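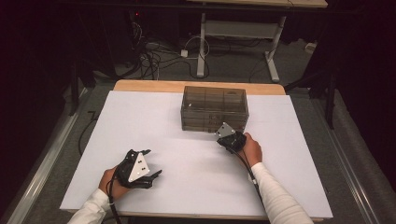 *2 min read*

The road to Fornov ends at the river, and for most of the rainy season so does the health service. The clinic on the far bank has a roof, a sink and a locked cabinet. It has not had a full-time nurse in 22 months.

Tia Ashworth first crossed over by canoe to see what a free dental day would take. She had planned to stay an hour and stayed until dark. Mothers had heard a visitor was coming and lined up outside the clinic with their children, some with fevers, one with a tooth broken down to the gum. Ashworth had brought a notebook and a flashlight.

She went home to Plirnska and started making calls. The Horrocks Fund, a small charity that until then had mostly paid for school books, agreed to cover fuel and medicine. Two dentists offered a weekend. A pharmacist gave antibiotics and worm tablets, and a bus company lent a driver as far as the landing.

The mission took place in December, when the water was low enough to wade. Doors opened at 6 a.m. By late afternoon the team had seen 248 patients, many of whom had walked from villages farther up the valley. Most of the dental work was extractions. On the medical side it was coughs, skin infections and high blood pressure, the last often in people who had never been checked before.

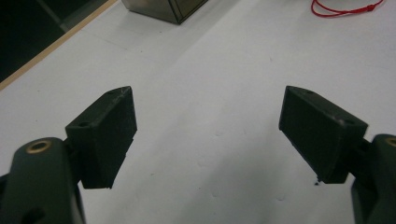 Hülya Sarıgül thinks one day a year is the wrong way to go about it. A blood pressure patient who gets a month of pills, she said, needs someone to hand over the second month, and "a team that leaves at sundown can't do that." She would sooner see the money go toward training a person from the village.

Ashworth doesn't argue with this. The fund has since set aside part of its budget for a health worker in Fornov, who will keep the patient cards, take readings and send word across the river when a case needs a doctor. Two women have applied. Training is to be held at the Rerier district hospital, which has offered a bed and meals but no stipend.

The dentists have said they will come back either way. They want a second chair and a better lamp.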